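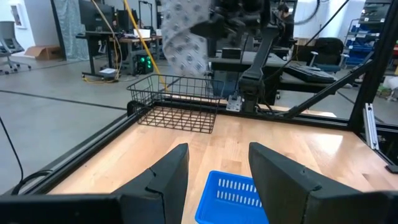
A blue plastic basket on a wooden tabletop.

The case against the tidy house

By Debora De Luca
May 14, 2022

My sister-in-law paid a woman from Bronover to come and sort out her pantry. Six hours, two visits, a label on everything including the salt. It looked lovely. Three weeks later she rang to ask if I knew where she kept the paprika.

I'm not against cleaning up. I grew up in a house where you could write your name on the piano, and I wouldn't go back. What I don't buy is the idea, pushed hard every autumn, that a disorganised cupboard is a symptom of a disorganised life and that both can be fixed with containers.

Follow the money for a minute. The organiser tells you to get rid of half of what you own, then hands you a list of things to buy. My sister-in-law's list came to $1,486, most of it clear tubs. The flour already came in a bag. Now it lives in a tub, and the bit that won't fit in the tub lives in the bag, behind the tub.

The defenders say it saves time. Nam-gil Gil, a neighbour of mine and a keen labeller, swears he gets an hour back every week. Maybe he does. He also spends most of a Saturday every couple of months re-sorting the garage, and I notice that never comes off the total.

Then there's the calm you're supposed to feel. I've stood in a few of these kitchens and what I felt was that I shouldn't touch anything. One host watched me put a mug back and waited until I'd sat down before she moved it — handle to the right.

Most households already have a system. It's the drawer with the batteries, the takeaway menus and the tape measure, and everyone who lives there knows what's in it. A stranger would call it a mess. A stranger doesn't need the tape measure.

If you've got $1,486 going spare and you like the look of matching lids, go for it. Just call it decorating. The paprika, by the way, was under S for spices.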